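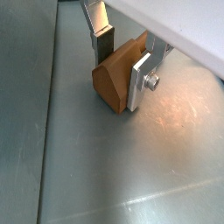 Early childhood programs are under steady pressure to justify what they keep on their shelves, and the plain wooden block is often the first item to be questioned. Budgets are reviewed in August, catalogs arrive with brighter goods, and the block set, which has no theme and no instructions, is marked for storage. It is the position of this essay that such decisions should be reconsidered. A tan block with five sides to its end, shaped like the outline of a simple house, has no door painted on it and no printed windows. Its surface is smooth and carries no marking of any kind. A child may call it a house, a barn, a pencil tip or the top of a tower, and the block will serve equally well for each.

The Tomoana Learning Center, where I have directed the preschool rooms for several years, owns 507 unit blocks. The greater part are rectangles. The remainder are arches, cylinders, triangles and the house-shaped pieces, which the children have always called "roofs" even though each one has walls as well. When the inventory was last taken, the roofs were the pieces most often missing from the shelf. They were found in coat pockets, in the play kitchen and, in one case, in the piano bench. Staff regarded this as a nuisance. I regard it as evidence of regard.

The five-sided piece deserves attention for what it asks of a builder. Set on its flat base, it stands without trouble and ends whatever is beneath it, for very little can be placed on a peak. Laid on one of its end faces, it becomes a low platform with an odd outline, and two of them will not sit flush along their slopes unless one is turned. Children meet this difficulty directly and work on it for long periods. Adults should refrain from solving it for them.

Objections to plain blocks should be stated fairly. Kamlesh Srivastava, a colleague who manages purchasing for our three sites, has pointed out that a full hardwood set costs $900, while the Gamivix themed village can be had for $200 and includes figures and a printed mat. He is correct on the price. However, the village at our Sumska Street site was reduced to 78 usable pieces in its second year, and a shop building that has lost its sign is of little interest to anyone. A block that never had a sign cannot lose it.

It has also been argued that children today expect more detail. Our teachers' notes do not support this view. Detail is supplied in conversation, at length, and it is revised whenever another child joins the floor.

I therefore recommend that programs retain their plain sets, store them on open shelves at floor level, and replace missing shapes individually. Unpainted wood should be wiped with a damp cloth and allowed to dry fully before it is put away. Pieces with splintered edges should be sanded or withdrawn.

Wiremu Merrick
Director, Preschool Rooms

3 comments

Distia
We kept ours and gave away the themed set. The arches go missing here, never the roofs.

K. Srivastava
For the record, I approved the replacement roofs.

parent_of_two
Does the damp cloth advice apply to older blocks with a waxed finish? Ours came from a school sale and feel slightly sticky.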